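Walking to work, month two

I gave up my parking permit in April and have been walking to the office since. A few people asked how it was going, so I'm writing it down.

The route is 1,474 steps longer than the one my phone suggested. The phone wanted me to cut under the Drarnside overpass, where there's no sidewalk for a stretch and you end up on a strip of gravel next to the trucks. I tried it once. Now I go up through Clemside and come down past the library, and I leave the house 15 minutes earlier to make up for it.

Shoes were the first problem. I started out in the flat canvas ones I wear on weekends and had sore heels by the end of the first week. Talha Tarar at work runs a lot, and he told me to buy one size up and wear thicker socks. I bought a pair of Pirzadas on sale. They're ugly and they squeak on the office floor, but my heels stopped hurting.

The second problem was the bag. A laptop on one shoulder is fine from a parking lot to a desk. It's bad for a whole commute. I switched to a backpack and started leaving the charger at work. I also keep a clean shirt in my bottom drawer, and I've needed it more than I expected.

What I like most is the time before eight, when the stores are still closed and I don't have to talk to anyone.
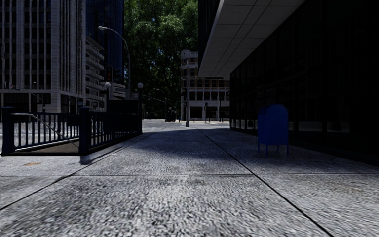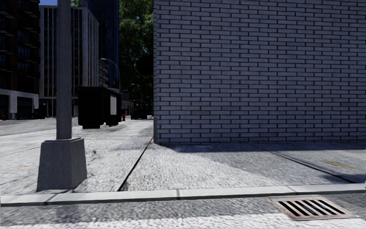 I used to listen to podcasts in the car and figured I'd do the same on foot. I did for a while. Then my earbuds died one morning and I didn't bother charging them again. I get through most of my to-do list in my head now, and when I sit down I just type it out.

Rain hasn't been as bad as I was told it would be. I've kept a note on the fridge, and so far I've had 13 wet mornings. On two of those I took the bus. Gobnait Noonan lent me a long raincoat that comes down past my knees, and I should probably give it back or buy my own.

Money: the permit was the big cost, and I'm filling the tank about once a month. Some of what I save goes straight to the bakery near the library, so I won't pretend it all ends up in the bank. They do a cheese roll that's usually gone by half past eight.

I haven't decided about winter. Áine Corrigan walks all year and says the trick is to get the rubber grips that pull on over your shoes. I've put a pair on my list.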